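Quick one, it's nearly midnight and I said I'd write up the snack shelf thing before the week got away from me.

So. The shelf. Those who've been reading a while know we got the old shop shelving when the Bruninska milk bar closed down. Proper retail stuff, dark grey metal, slotted uprights, weighs a tonne. Took three goes and one sore back to get it in. Then it sat there holding paint tins for most of summer.

Finally doing it properly now. Snacks and soft drink for the Saturday crowd at Plesby, honesty box, nothing fancy. Jurgita Žukauskas did the first big shop and left me to sort out where it all goes, which I thought would be twenty minutes. Ha.
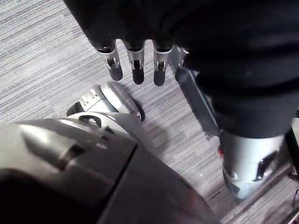

Anyway the drinks were easy. Bottles on the top shelf, done. I did think about putting them down low for the weight but then you're bending over every time someone wants a lemonade and my knees aren't having it. Odds and ends up there too for now, wherever they fit.

The chips are the problem. The tube kind, the ones with the plastic lids. Love them, they don't go to crumbs in the car, they stack in a box, you can put the lid back on and pretend you'll save some for tomorrow. But on a shelf? Menace. One goes over and takes its neighbour with it and then you've got tubes leaning on tubes and somebody pulls out the one at the front and off they roll. I picked the same tube up off the floor so many times I stopped being annoyed and started feeling sorry for whoever was going to open it.

Things I tried:

Standing them all up along the front. Looks great till someone touches it.

Lying them down. Rolls. Obviously rolls. Don't know what I was thinking.

Standing them at the back in the corner, against the upright. This works! But you can't see what flavour anything is and people go for the lids by colour and get the wrong one. Complaints.

What I want is those little wire dividers the shop had. Rang Stasiv, who do second hand shop fittings, and they've got a box of them but not sure they fit our slots. Seems there's more than one spacing. Wonderful. I'm going to measure ours in the morning and ring back.
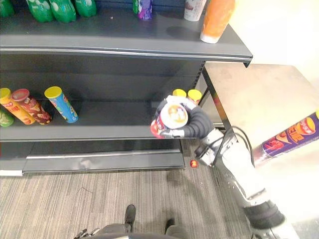
Chips on the middle shelf, leaning again. Green bottles up top are behaving.

Also the grey shows every bit of dust, espescially the lip at the front, so that's a job someone gets. I'm thinking lighter shelf liner maybe? Or is that going to look like my nan's pantry. Would quite like nan's pantry, come to think of it.

Cost so far, for those who asked: 821 for everything, shelving included, and most of that was the ute hire and the first shop. Tubes are going in at 13 to a carton so no more cartons till I've sorted the dividers.

Neledik run put off till next week by the way, will post times. Bring a hat.

If anyone's got a spare set of dividers in the shed – even bent ones – leave a comment or text me. Off to bed, teh dog's already on my side.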